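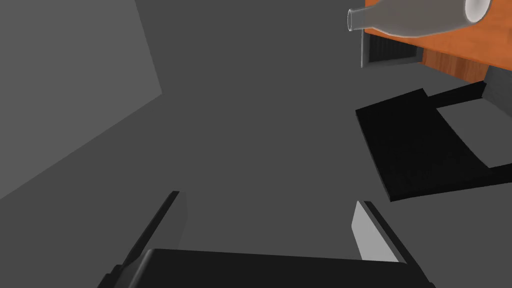 Blog > Work > The new arm at the packing hall

May 11, 2019

What changed at the packing table

I work at Geltier in Mullow, where we pack household goods for shops. In December the management told us that a robot arm would come to our line, and that before it came we would teach it on a computer. The program is called Lolludeo. It shows a simple grey room with a table and some objects in it, and the operator sees everything from behind the hand.

I was one of the two people chosen to learn it. I was not happy about this. I have packed for many years and my hands know the work, but I cannot easily say what they know. Now I had to say it, because the engineers from Kovalchuk asked us all the time: why do you take it there, and why do you wait before you close the fingers?

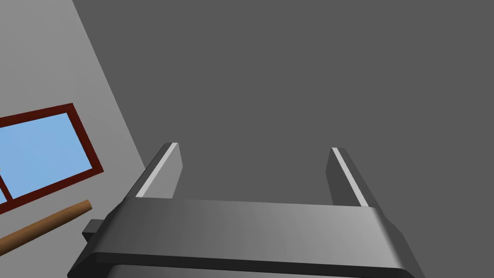
Both fingers open, with the wall and the blue window at the left.

In the beginning I made many mistakes. On the screen it is hard to judge how far away a thing is. There is no weight in the hand and no sound when you touch the table. One colleague, who plays computer games with her son, was much better than me after five days, although she had been on the line only one season. This was a strange feeling for me. I used to be the one who showed her things.

But later it became more equal. When we practised with tall pieces, she went too quickly for the thick part, and I knew from real vases that I must look first at the narrow part and at how the piece stands. We started to sit together, she with the controls and I beside her with my coffee.

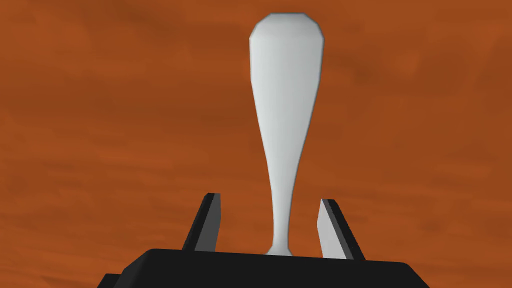

A tall white piece, much wider at the top than at the bottom. Neither finger is touching it.

We had to complete 236 exercises before the real arm was switched on. I kept my own list in a notebook, with a small cross for each bad one. I will not write here how many crosses there are.
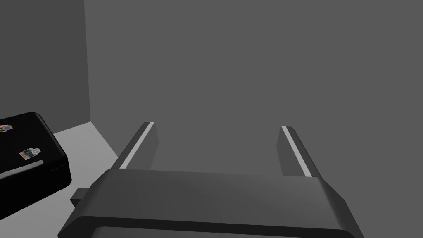
How the day looks now

The arm does the lifting from the low shelf, which I do not miss, as my back was bad every winter. We check, wrap and correct. When the arm stops, one of us goes to the screen, and it can take up to 20 minutes before it works again. In that time the others pack by hand in the old way, and I notice that everybody talks more.

The pay is the same as before. I asked for this to be changed, since we now do a second job, and I am still waiting for the answer. No one has lost their place, but two people who retired were not replaced. I think we should speak about that too when we say that the project goes well.

Next month I shall train the evening shift. I am making notes for it already, in the same notebook.

Comments (3)

packer_north: We got one last year. The waiting is the worst part for us also. Do ask again about the pay, in writing.

Reader in Mullow: My sister is on your evening shift and she is nervous about the screen. I will send her this.

tea_and_tape: How long did it take until you could judge the distance properly? I still go past the object every time.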